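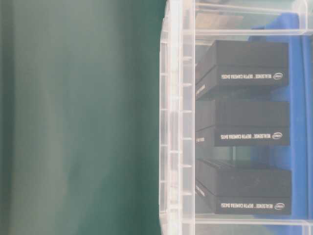 Stineo Household Notes: clear bins and boxed equipment

The storage arrangements in the study have been under review since February. The purpose of this entry is to record the method now adopted for items kept in their original packaging, and to answer several enquiries received from readers following the earlier entry on shelving.

Boxed goods were formerly kept in a deep cupboard under the stairs at Halliday, the house in which these notes are written. The cupboard held 149 items when the inventory was drawn up, and a good number of these were listed twice. It was decided that small product boxes should be moved into transparent plastic bins, so that the contents may be checked without the lid being removed or the bin taken down.

The following practice applies to matt black cartons of the kind used for the RealSense D435 depth camera. Boxes of the same type are placed in one bin and face the same way. The left ends are set against the wall of the bin and the printed side is kept in view. Whether the lettering is upright is not considered important, provided that the name of the product can be read. A narrow gap between boxes is acceptable and makes it easier to lift one out.

Two makes of bin were considered. The Surko model is 700 mm long and was found to be too large for the shelf. The Grodasus model is shorter, costs slightly more and has a firmer rim. It has been chosen for the study, and 13 have been ordered. The remaining Surko bins will be used for bedding.

Labels are fixed to the shelf edge and not to the bin, as adhesive has proved difficult to remove from clear plastic. Each label gives the type of item and the month in which it was last checked. Receipts and instruction leaflets are kept inside the relevant carton.

Cartons without contents are kept until the guarantee has expired and are then flattened for recycling. At the last review 70 were disposed of in this way. The cupboard under the stairs is to be repainted before it is used again.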